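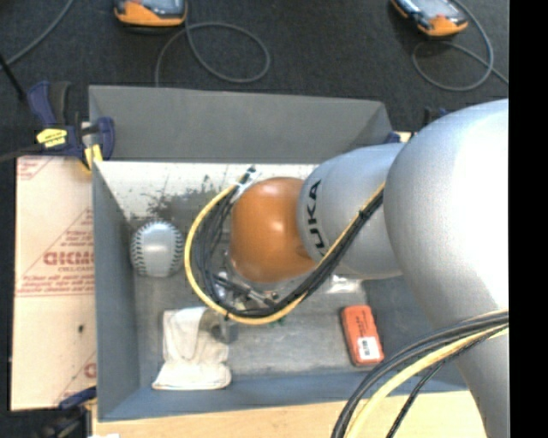
Bench notebook, Stelurville shop, September, started around lunch

Picking up where I left off with the tidy-up bin. The question I keep getting from the office is whether the arm can put away a mixed bin of household stuff yet, the way you'd clear a junk drawer or the floor of the car. My short answer this morning was "sort of, if you like waiting." Let me try to do better than that, because I have to write something for Stelent by the end of the month and "sort of" won't fly.

Same rules as last time. Things go in the bin however they land, I don't help, and I keep my hands off the stop button unless something is going to get bent. One run is 50 picks. If an item leaves the bin and gets to the right tray, it counts. If it leaves the bin and goes somewhere exciting, it doesn't.

Today's score was 46 out of 50. I was pretty happy with that for maybe ten minutes, and then I went back through the log and saw that 2 of the four misses were the cloth. Again! The cloth is the whole problem with household chores, if you ask me. A baseball is a baseball wherever you put it. The fingers close, it's round, it comes up, done (I've stopped even watching those). The cloth is a different thing every time it lands. Folded over, it gives the planner a nice fat ridge to go for and the pick is easy. Flat against the floor of the bin there's nothing to pinch and the fingers just skate across the top and come up with air.

The little orange-red package is somewhere in between. Fine from above when it lies flat. When it tips against a wall the planner wants to come in at a silly angle and the wrist ends up arguing with the rim. I turned the approach speed down near the walls and that helped, though now those picks take forever and I went and made coffee during one.

Clear plastic: still bad. The crinkly stuff throws glare right back at the camera and the depth map gets a hole in it. One of the misses was the arm reaching very confidently for a spot next to the plastic where there was only bin. The other one was my fault, I had the tray positions swapped in the config from the Vosel demo and didn't notice until the run was over. I left it in as a miss. Feels like cheating to take it out.

Cables. I know, I say this every entry. The bundle at the wrist has a generous loop in it and I'd like it shorter. On the left-side reaches it hangs out away from the orange housing and I don't love how close it swings to the work. Need to re-tie it with the wrist at full rotation, then run the reach test before trusting it. Pacheco sleeve would be nicer than more zip ties but we're out of the wide size, so somebody please order some if you're reading this before me.

Bin mounting: clamps are holding. I checked the corners after the run with a pencil line on the tabletop and I couldn't see any shift. Good enough, leave it alone.

So, chores. Total picks logged on this setup since we started is 3,285 and I think that's enough to have an opinion. For hard stuff that keeps its shape, yes, I'd let it clear a bin overnight and go home. For anything soft I'd want a person in the building. For laundry, as in a real pile with sleeves and socks stuck inside pant legs – no, not this year, not with these fingers. And speed is its own conversation. I emptied the same bin by hand while the arm was homing and had time to feel smug about it. My kid could do it faster, if you could get my kid to do it.

On the shop side I'm more cheerful. Sorting returned parts back into trays is mostly rigid things with labels on them, and the barcodes read fine when they land face up. Face down it has to put the thing down and flip it, which works but looks like a toddler with a cracker. I'd be comfortable telling Stelent yes on that one, with the glare problem written in bold.

Next up:

– shorten and re-tie the wrist loop, rerun reach test
– fix tray config for good, and delete the Vosel copy
– try a cloth nudge (push toward a wall so it bunches, then pinch)
– matte spray on one piece of the plastic, see if the depth hole goes away
– full 50 again with two cloths in the bin

4:30, shutting down. The left air fitting was hissing a bit when I powered off, check it first thing.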